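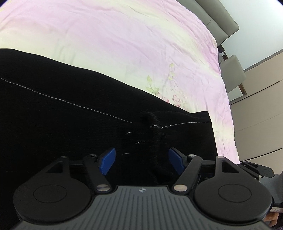 Back bedroom, black knit on the bed

Ticket 200-36, Hellcombe unit 17
Opened 23/10/2018 by Mikkel Nørgaard
Subject: bedroom thermostat drops off the hub, heat stuck off
Status: open, waiting on part

Tenant reports no heat in back bedroom since the weekend. Rest of the unit fine. Wall thermostat is the Tritlow, hub is the Stonasel in the hall closet.

9:10 Thermostat screen on, shows 61, set to 70. No call for heat. Little link icon blinking.

9:20 New batteries. Same.

9:35 Re-paired to hub. Took on the third try. Valve opened, pipe warm in a few minutes. Thought we were done.

10:05 Dropped again. Lasted 23 minutes by the hub log. Valve closed itself, which it should NOT do on lost link, supposed to hold last setting.

10:15 Hub restart. Lost the schedules for the whole unit, had to re-enter them from the paper sheet. Back up schedules first next time!!

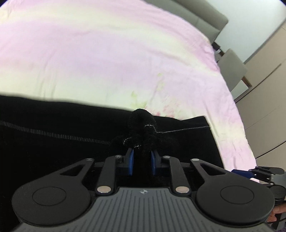 Back bedroom, headboard and chair

10:50 Tried thermostat off the wall, sitting right next to the hub. Held fine. Back on its plate, dropped in ten. So range or the plate contacts. Cleaned contacts w/ dry cloth, no change.

11:20 Moved hub from bottom shelf to top shelf, away from the metal meter box. Signal went from one bar to two. Still dropped once but came back by itself.

11:40 Called Damgaard. They say old valve firmware closes on lost link, known thing, fixed in the new valve head. Can't be updated on site. Ordered one, no ship date yet.

For now: valve head set to manual, half open. Tenant knows to turn it by hand. Left a space heater too.

To do
- swap valve head when it comes in
- check if unit 36 has the same head, was done same time in Febuary
- leave hub on top shelf
- print fresh schedule sheet, old one is barely readable

MN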